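**Matubbar shared workshop, build group minutes**
Monday, June 15, 2026
Chair and minutes: Estela Garrido (she lost the coin toss for both)

**1. Last meeting's minutes**

Approved after one correction. The Flustix arm did not "decline" to pick up the mug. It dropped it. Estela will stop using diplomatic language for machinery.

**2. Budget**

We have 700 dollars left until the fall dues come in. The bearing order from Prultance came to 13 dollars, plus shipping that cost more than the bearings. Agreed to save up small orders and send them together, as we also agreed in the spring.

**3. Plonia (the two-handed shelf project)**

Most of the evening went here. For anyone who missed the kickoff: Plonia is supposed to take things off a shelf with two arms and put them on a table without drama. Before the arms get to try, we do the job ourselves with the hand-held grippers, so there is something for the software to copy.

Discussion opened on whether the shelf should be lower. The argument for lower is that the arms have limited reach. The argument against is that real kitchens do not care what our arms can reach. We went around twice. The two-tier rack stays for now, and the question comes back when the second arm has a working elbow.

Then on to objects. The clear bottle was proposed as the hard case, as depth sensors are known to look straight through that sort of thing and report on the furniture behind it. There was a motion to wrap it in masking tape. The motion failed, on the grounds that it was cheating, but the mover asked that his prediction of regret be recorded. Recorded.

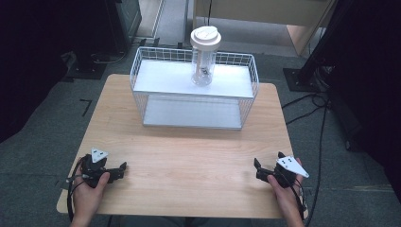 *Item 3: both grippers at the near end of the table, bottle on the top shelf of the rack.*

Points agreed on the grippers:

- Start with the fingers facing each other over clear tabletop. Everyone begins from the same pose, including those who feel they have a better one.
- Cables go down along the wrist and off the table. If one crosses the wood in front of the rack, stop and start over.
- Close on the body of the bottle. The lid is wider and very tempting, and we don't yet trust it to stay on.
- A run counts only if the bottle ends up standing.

Finger tips: the current pointed ones are fine for thin edges and less convincing on round things. Estela has a wider pair drawn up and will print them at 7 percent oversize, to allow for sanding. Two members think that is too much. They have been invited to do the sanding.

**4. Log files**

File 1315 will not open on any machine we own. It is also, naturally, the run everyone remembers as the good one. One more attempt at recovery, then we let it go.

**5. Noise**

The upstairs tenants have asked that the bandsaw stop earlier in the evening. Agreed without discussion, possibly a first.

**6. Action items**

- Estela: print the wider fingers, bring both sets.
- Whoever has the label maker: return the label maker. It is labeled.
- All: put hex keys back in the holder by size. The holder has sizes on it.

**7. Any other business**

A request to rename Plonia was tabled for the third time. Meeting closed when the coffee ran out.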